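Gronen Wallpaper: Frequently Asked Questions
Last updated 18 May 2019

Ordering

How many rolls do I need?

More than you think, and then one more. Measure the width of every wall you plan to cover, add them up, and multiply by the height. Leave the doors and windows in. People love to subtract the windows. Those same people write to us from a half-finished room asking whether we can get a single roll out by tomorrow.

There is a calculator on each product page that takes the pattern repeat into account. A big repeat means more waste, and you will have a pile of long thin offcuts at the end that you'll feel unable to throw away. Drawer liners are the traditional excuse for keeping them.

Can I order samples?

Yes, up to 6 at a time, free, with a small charge for postage. Each one is the size of a sheet of letter paper. Tape it up and leave it there for a few days. Look at it in the morning, look at it under the ceiling light, look at it when you're in a bad mood. A sample that survives all this is probably your wallpaper.

What is a batch number and why do you keep going on about it?

Every print run comes out a hair different in color. You would never notice with the rolls a month apart in a closet. Side by side on a wall you'll notice nothing else. Check that all your rolls carry the same number before you open any of them, and write the number down somewhere other than on the wrapper, which you are about to throw out.

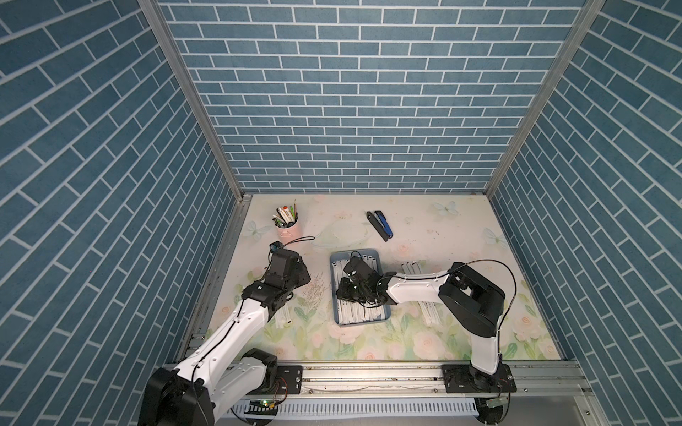 If you do have to reorder, put the batch number in the notes box at checkout. We'll match it if we still have it. When we don't, the usual trick is to change batches at a corner, where the light changes too and can take the blame.

How long does delivery take?

Stock patterns leave our warehouse within 8 working days. The Pangaribuan range is printed to order and takes longer, and in February it takes longer still, for the simple reason that everyone spent the holidays staring at their dining room and came to a decision.

Choosing

Should I get paste-the-wall, traditional, or peel-and-stick?

Paste-the-wall is the one we'd give to a friend. You roll the paste onto the wall, hang the dry paper, and slide it around until it behaves. Traditional paper has to be pasted and folded and left to soak, and you need a long table and a calm household. Peel-and-stick is for renters, closets, the backs of bookcases and anyone who changes their mind. It is easy to put up in small pieces and surprisingly hard in long ones, where it will find its own back and cling to it.

Is fake brick tacky?

We sell a lot of it, so weigh this answer accordingly. A brick print is a pattern like any other, and it works best when it isn't trying to fool anyone. A red one with painted-on soot is aiming at a warehouse loft and may land closer to a pizza place. Blues, greens and grays don't have that problem, there being few blue warehouses to compare them to.

The practical point with brick is that it's made of straight lines. Your ceiling isn't. Neither, very likely, is your floor. Hang the first strip to a plumb line and let the ceiling sort itself out, preferably behind a strip of molding.

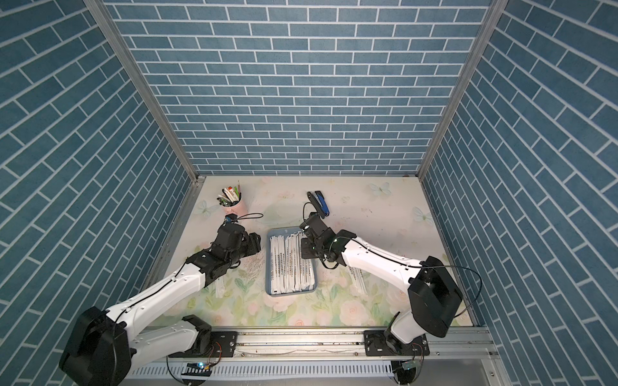
How do I get a brick or stripe pattern around a corner?

Don't wrap a full strip around it. Measure from the last edge to the corner, add a sliver, and cut the strip lengthwise. Hang the first part so the sliver turns the corner, then drop a fresh plumb line on the next wall and hang the rest so it covers the sliver. You lose a tiny bit of pattern. With brick, line up the horizontal joints and let the vertical ones fend for themselves. Eyes follow the rows.

Can I mix two patterns in one room?

Of course. The old advice is one big pattern, one small, and a color in common. The even older advice, going by most of our grandmothers' kitchens, was to put up whatever you liked and add a tablecloth. Both have produced nice rooms. If you're nervous, choose one print with hard edges and one with soft ones, such as a geometric on the walls and faded flowers on something flat.

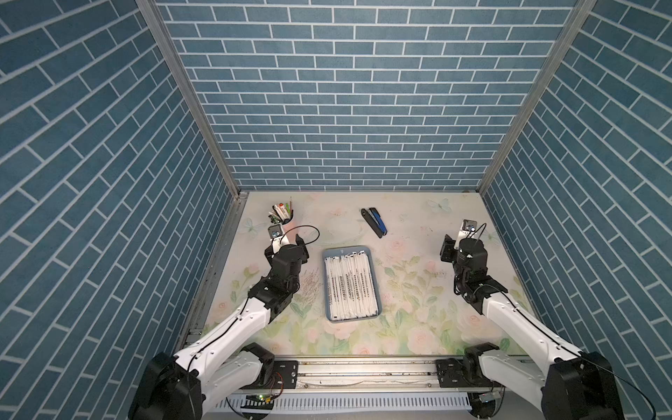 Blue brick on three walls, with roses and butterflies underneath.

Florals also hide crumbs, which should count for more in the design magazines than it does.

Hanging

What do I have to do to the walls first?

Fill the holes, sand the filler, wipe off the dust, and put on a coat of primer. This takes longer than the hanging and is no fun at all. Paper shows every lump beneath it, and shiny paper shows them with enthusiasm. New plaster needs to be fully dry, so be patient and find another room to worry about.

Do I need your paste?

We'd like you to buy ours. It's called Droder, it comes ready-mixed in a tub, and it does the job. Any good paste made for the type of paper you've bought will also do the job. What won't is the box of powder that was in the basement when you moved in.

How do I get bubbles out?

Leave the small ones overnight. Most flatten as the paste dries, and poking at them makes things worse. For a large one, lift the paper from the nearest edge and smooth it down again from the middle outward. With peel-and-stick, prick it with a pin and press the air out with your thumb.

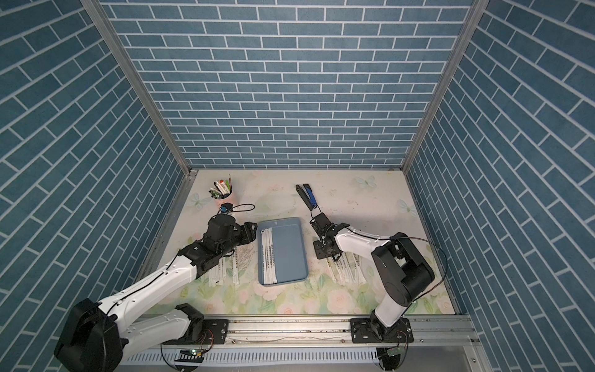

A dry bubble on ordinary paper can be slit along a line in the pattern with a very sharp blade, dabbed with paste on a small brush, and pressed flat. Then tell no one, and in a week you won't find it either.

Can I hang it in a bathroom or kitchen?

Vinyl-coated papers, yes, as long as there's a fan or a window that opens. Keep it away from direct splashes. Keep peel-and-stick at least 10 inches from the stove.

Returns

Can I send rolls back?

Unopened stock rolls can come back within 20 days for a refund. Printed-to-order papers can't, unless there's something wrong with them. If there is, stop hanging and send us a photo along with the batch number. We can replace a faulty roll. We get awkward about a faulty roll that has been noticed on the first strip and put up on all four walls anyway.

How do I take it all off again?

Peel-and-stick: slowly, from a top corner, with a hair dryer on low if it sulks. Paste-the-wall: lift a bottom corner and pull upward, and it should come away in whole strips. Traditional: warm water, a scraper, old clothes and a free weekend.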